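The woman who runs product decisions at Arex did not want to talk about air. She wanted to talk about recipes. We had been sitting in her office for a good while before I got her to pick up the bag I had brought, a bag of the company's own chips bought that morning, and tell me why it was two thirds empty before anybody opened it.

"It's sold by weight, not by volume," she said. "That's printed on every pack."

I said I knew that. I said most people know it, and that most people also pick a bag off the shelf by how big it looks.

"Then they should read the pack."

It is the standard reply in the snack trade, and I have now heard it from three people in three different jobs. She at least said it without smiling. She came to Arex from a bakery company, has been there 13 years, and agreed to be interviewed on the condition that I leave out her name. I agreed, a little reluctantly. I don't see what in this conversation needed protecting.

The case that brought me to her is a small one. Last May, Arex changed its standard bag of salted chips. The old bag held 281 grams. The new one holds less, in a bag of the same height and width, with a new drawing of a potato on the front and the word "crunchier" in a yellow circle. The price stayed where it was. The company announced the potato.

"We didn't hide anything," she said. "The new weight is on the front."

It is on the front, at the bottom, in the fold where the bag crumples when it stands on a shelf. I showed her. She flattened the fold with her thumb and said that it was perfectly readable now.

I asked what had made the chips crunchier. She said there had been a change in the frying. I asked what kind of change, and she said that was a matter for the plant at Skerkska and that she would have to check. She had not checked by the time this was written. I called twice.

Her case for the air deserves a fair hearing, so let me give it one. Chips break. A bag goes from the plant to a warehouse to a truck to a store, and at each step something is stacked on it or somebody drops it. The gas inside (nitrogen, mostly) acts as a cushion and also keeps the oil from going stale. "If we filled it to the top you'd be buying crumbs," she said. "And then you'd write an article about crumbs."

I probably would. But a cushion has a right size, and I wanted to know how Arex arrives at it. Do they test it? She said there were tests. Could I see one? They were internal. Had the tests shown that fewer chips needed the same amount of space around them as more chips did? She looked at the window for a moment.

"Changing the size of a bag is very expensive," she said. "You have machines set up for that bag. You have cartons made for it. People don't realize."

That was the first answer I fully believed. It also has nothing to do with crumbs.
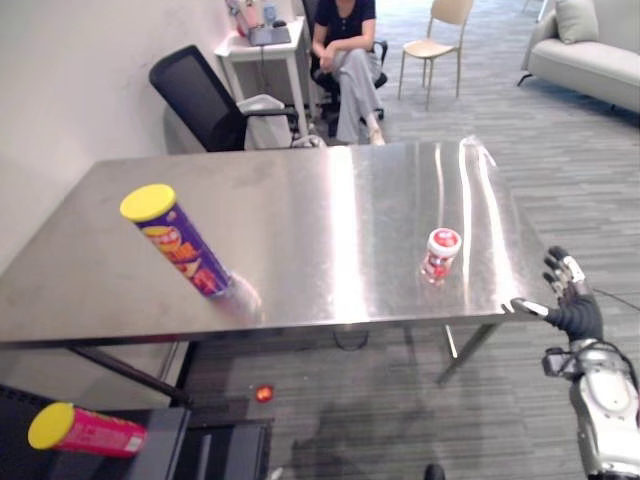 Stacked chips are a separate business, and she was more relaxed talking about them. These are made from a dough that is pressed, cut and fried in a mold so that each piece sits inside the next. You cannot blame settling, because a stack has nowhere to settle. A cylindrical canister with a metallic bottom and a yellow plastic lid is about as honest a shape as this industry has come up with, I suggested, and she laughed for the only time that afternoon. "You think so? Look at how far down the first chip is." I have since looked, in several brands. It is farther down than I remembered, though my memory of canisters dates mostly from childhood and I wouldn't testify to it.

She said the gap at the top was there so that customers could get their fingers in. I asked whether customers had requested this. She said it came out of research done for the company by an outside firm, Boyer, which had asked 116 shoppers how they ate from a tube. I asked what the shoppers were asked, exactly. She did not have the questions in front of her. Neither did Boyer, whose press office told me that the client owned the results and that I should speak to Arex.

There is a habit in this kind of research of asking people whether they like a thing after it has already been decided. Do you enjoy being able to reach your chips easily? Yes. Most of us would say yes. I asked whether anyone had been offered the choice between easy reach and more chips, and she said that it was an interesting question.

We moved on to labels. A consumer group in Sonimberg has been asking stores to put a sticker on the shelf whenever the contents of a package shrink and the price does not. Arex is against it. I asked why, given that by her own account the company hides nothing.

"It makes it sound like we've done something wrong."

"What would the sticker say?"

"It would say the product contains less than before."

"And does it?"

"It's out of context," she said.

The context, as she gave it, is that potatoes cost more, oil costs more, and drivers are hard to find. I have no reason to doubt any of that. But when costs go up a company can raise its price, and people will see it and grumble and some of them will buy something else. Taking chips out of the bag gets the same money with less grumbling. I put it to her that this was the whole point. She said customers had told the company they would prefer a stable price. I asked whether that was Boyer again. It was.

I also asked whether the weight had ever gone back up when costs came down. She thought about it longer than about anything else I asked. She remembered a promotion, 2 bags for the price of one, some years ago. I said a promotion ended. She said yes, they usually do.

At the door she told me that she buys the store brand for her kids. It comes in a clear bag, and she said they like the salt better.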